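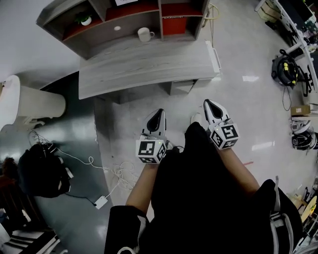
4. Fitting the Jometti floor protection sheet

The Jometti sheet is laid after the floor has been cleaned and before any furniture is moved back into the room. It is supplied on a roll 50 metres long and can be used on vinyl, sealed stone, painted concrete and finished timber. The sheet has a dull side and a shiny side, and the dull side always faces down. On a light grey floor, such as the one in the picture, the clear grade is the better choice, as the tinted grade leaves the room looking patchy. Allow one person for small rooms and two for anything larger.

Before you start

Read section 3 (Cleaning) first. The floor must be dry and free of grit. Any grit left under the sheet will be pressed into the surface each time someone walks over it.

You will need:
Jometti sheet, clear or tinted
Nullow edge tape
Grube trimming knife with a hooked blade
Soft broom
Tape measure and pencil

Laying the sheet

1. Leave the roll in the room overnight, standing on its end.

2. Measure the longest wall and add 50 mm at each end.

3. Unroll the sheet along that wall with the dull side down. Do not pull it tight. The sheet shrinks a little as it settles.

4. Smooth it from the middle outwards with the broom.

5. Lay the next length so that it overlaps the first by 28 mm. A line is printed along one edge as a guide.

6. Tape the overlap with Nullow edge tape, pressing it down by hand as you go.

7. Leave for one hour, then trim the edges with the hooked blade.

CAUTION: Do not use a straight blade. It will go through the sheet and mark the floor underneath.

CAUTION: The sheet is slippery until the edges have been taped. Wear shoes with a rubber sole and keep other people out of the room.

Note: In doorways, cut the sheet flush with the door bar. A flap left under the door will lift.

Heavy items

Place a spreader board under anything over 400 kg. Boards are sold separately by Mallcombe branches and come in one size only.

Care and removal

Sweep the sheet when needed and wipe up spills the same day. Check the tape every 7 days and replace any length that has lifted — do not tape over the old strip. To remove the sheet, peel back the tape first, then roll towards the door.

Text revised by Anneliese Lammers, 21 March 2019. Replaces the single-page leaflet packed with earlier rolls.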